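When I came to the room of Caroline Rugemalira it was four in the afternoon, and she was still in her work shoes. She rents one room in a shared house on the hill behind the Ramis bus stop. She writes a small newsletter about living in rented rooms, with the name Rodemance, and it goes to 810 readers. I am one of them since last September. I wanted to speak with her about one subject only, the rubbish, because this is what she writes about more than anything else.

She made tea and we sat on the floor. I asked her why a person would write eight letters about a waste bin.

"People wrote to me about it," she said. "I did one letter on curtains and I got two answers. I did one on the bin and I got 58. So I understood what they wanted to read."

Her opinion is that a bedroom in a shared house is really four rooms. One sleeps there, but one also eats there, works there and receives friends there, and all of this happens on the bed. "In my mother's house you would not eat on a bed," she told me. "She would take the plate out of your hand. But in a rented room where will you sit? You have one chair and the chair has clothes on it."

So the food comes to the bed, and after the food there is the packaging. Caroline says that the packaging is the real difficulty. A plate must go back to the kitchen, because another person will want it and will knock on your door. An empty bag of chips has no owner. It can stay on the bedspread for two days together with the boxes, the chargers and the receipts, and after the second day you stop to see it.

I asked her what she does about this, and she answered very quickly. It was clear to me that she has answered it many times.

"The bin must be next to the bed. Not at the door, and not under the desk. If you have to stand up, you will not do it. I know myself."

For the first year she kept her bin in the corner near the door, where it looked nice. She says that it was always almost empty and the bed was always full. Then she moved it to the side of the bed, so close that the cover nearly touches it, and she did not move it again.
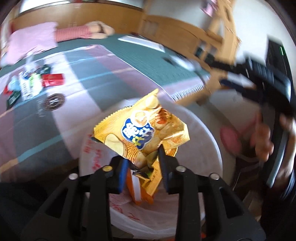

*A chip bag over the lined bin, next to the bed.*

About the type of bin she has strong feelings. She likes a round one without a lid. She had one with a pedal from a shop called Kukex, and she gave it away after a month to the man downstairs. "A pedal is for the kitchen, where you are standing. From the bed you cannot reach the pedal with your foot. I tried it. I looked ridiculous."

The liner is also important for her. She does not buy special bags for the small bin. She uses the bags in which the shopping comes home, with the printing and everything, and she folds the edge over the rim. When I said that some people find this ugly, she laughed.

"It is a bin. Let it be ugly. But put always a bag, because of the crumbs and the oil. A chip bag is never fully empty. If you have no liner, then you have to wash the bin, and you will wash it one time in your life."

I wanted to know if she flattens the wrappers before she throws them. In my own home we have a long disagreement about this question. My husband folds every bag in a small triangle and I only push it down with my hand. Caroline was on my side. She presses the bag a little to let the air out, puts the small torn pieces inside it when there are some, and drops it. She read to me a message from a reader who signs only as Yang. This reader ties the chip bags in a knot, and believes that the bin can take double in this way. Caroline tried it for one week and found that her knots opened again by themselves.

Then we spoke about the hour. She does her tidying in the evening before she brushes her teeth, and she starts always from the pillow and goes down to the foot of the bed. The trash goes first. Papers go on the desk, even if the desk is not in order. What belongs to the kitchen goes in one trip. She does not fold anything and she does not wipe anything at this hour.

"If I start to wipe, I am awake until midnight. I only want my bed back."

And when there are two people? Her sister Yang (it is a nickname, and she is not the reader from before) stays with her some weekends and likes to lie on the bed while Caroline cleans around her. I asked if this makes her angry.

"It used to. Now I give her the bin to hold."

I asked finally about money, because she had said in one of her letters that she keeps an account of everything she bought for the room. She took out a notebook and showed me the page. For the whole room, in three years, she paid 178 dollars, and the most expensive thing was the bedspread. The bin is on the same page, without any price. A former tenant left it behind, and she wrote next to it only the word "found."

Before I went down she asked me where I have mine. I told her that it is under the desk. She did not say anything, but she wrote it down.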